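My sister says a person should commit to a wallpaper within six days or hand the job to somebody else. I am on month two. The samples from Kimimo are still taped up in the hallway, where I have learned to hate all of them by different lamps.

What I want is pattern. Big, rude pattern, the kind that makes visitors sit down. 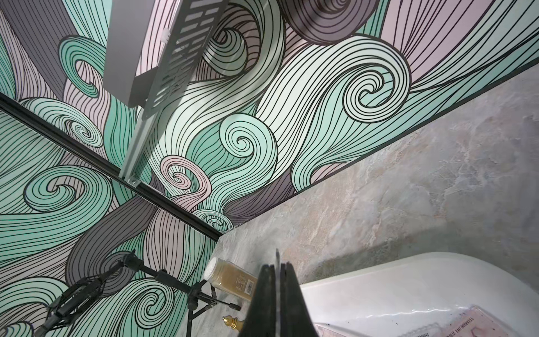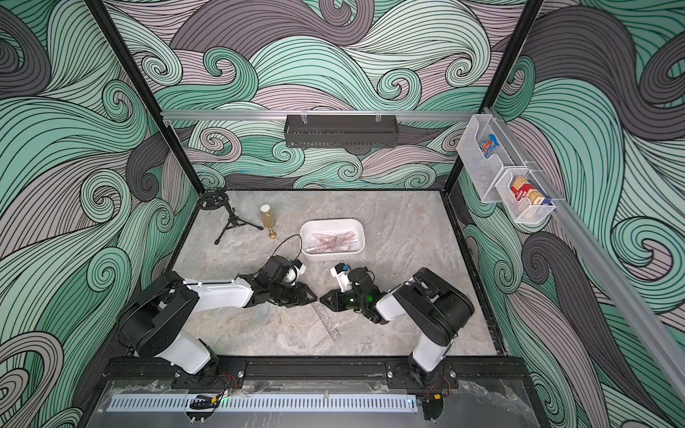 Swirls, with a bit of pink in them.

Leif Løken, who hung paper for a living until his knees objected, told me to buy two extra rolls and stop reading reviews. Sound advice, and I've read 100 reviews since. One man gave his paper a single star for "arriving rolled up." I think about him a lot. Anyway, the paste comes in May.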